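4.2 Free throws without spectators

The second question concerns the home advantage at the free throw line. We compared the games of the Pumphrey league played in closed arenas with those of the season before, when the halls were open. The sample contains 3458 free throws. Players with fewer than 10 attempts in either period were removed, as their percentages change too strongly with one miss.

Visiting players shot slightly better in the closed arenas, while for home players we found almost no difference. The effect was largest in the fourth quarter — the period in which the crowd is usually loudest. In Ikell, where the seats behind the basket are very near to the court, the change for visitors was clearer than in Nultitik.

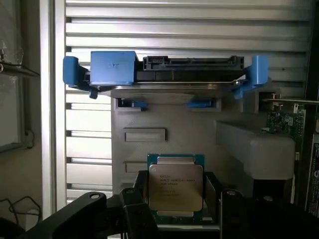 Figure 3. Drive caddy and processor.

We must be careful with this result. The closed games were played after a long break, and the teams traveled less between them. Both conditions may help the visitors, and our model cannot fully separate them from the missing crowd.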